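Drirkdale Swap Shop – Frequently Asked Questions

What is the swap shop?

A room at the back of Levchenko's on the high street where people bring things they no longer want and take things they do. It deals mostly in clothes, accessories, children's shoes and small household bits. There is no charge to come in.

When are you open?

Every Thursday from 10am until 4pm. We close for two weeks in September while the shelves are painted and the stock is sorted.

How do the points work?

Each item you bring is given points at the desk. A child's T-shirt is usually one point and a winter coat is 5. You spend points on anything else in the room. They are kept under your name in a card index, so you don't need to carry anything.

Do points run out?

Not at present. If you haven't been in for more than a year, please tell us your old address as well as your new one so that we can find the right card.

Can I bring jewellery and hair accessories?

Yes. Small things go quickly, and they are easiest to deal with if you sort them at home first. Tip everything out on a flat surface, put the pairs together and take out anything with a broken clasp or perished elastic.

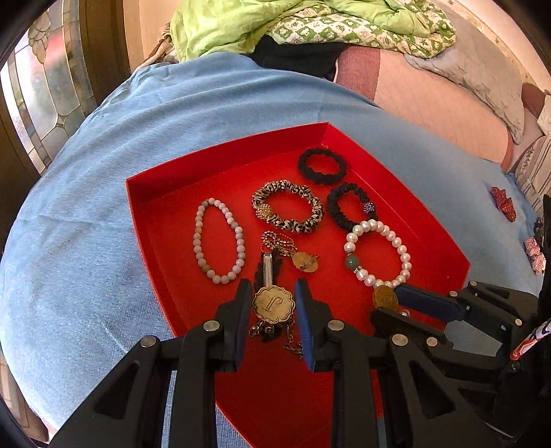 Put what is left into a clear bag and tie the top. One bag counts as one item, however much is in it, and is worth two points. Earrings for pierced ears need to be on a card or in a small box of their own. We can't value gold or silver – if you think a piece is worth real money, take it to a jeweller.

Do clothes have to be washed?

Yes, washed and fully dry. Ironing is up to you. We turn away anything that smells of smoke or damp.

What don't you take?

Underwear, bike helmets, car seats, electrical goods, opened make-up and duvets. Single socks too, although we are often asked.

Is there a limit on how much I can bring?

23 items per visit. If you are clearing a whole house, email first and we will book you a slot before opening time.

What happens to things that don't go?

After two months they are passed to Tratent, who collect textiles for rag. Last year we swapped 1247 items and sent 848 on to them. Books go to the shelf at the station.

Can I come in if I have nothing to swap?

Yes. New members start with three points. If you need school uniform or a coat and have no points left, ask at the desk and it will be sorted out quietly.

Do you do repairs?

Kulumus, the sewing group upstairs, will replace buttons and zips for the cost of the parts. Leave the garment at our desk with your name pinned to it. Allow a week, or two before Christmas.

Who do I contact?

Hanna Kostiuk runs the desk and answers emails, normally on the morning we open. For lost property, please come in and look, as the box is hard to describe by email.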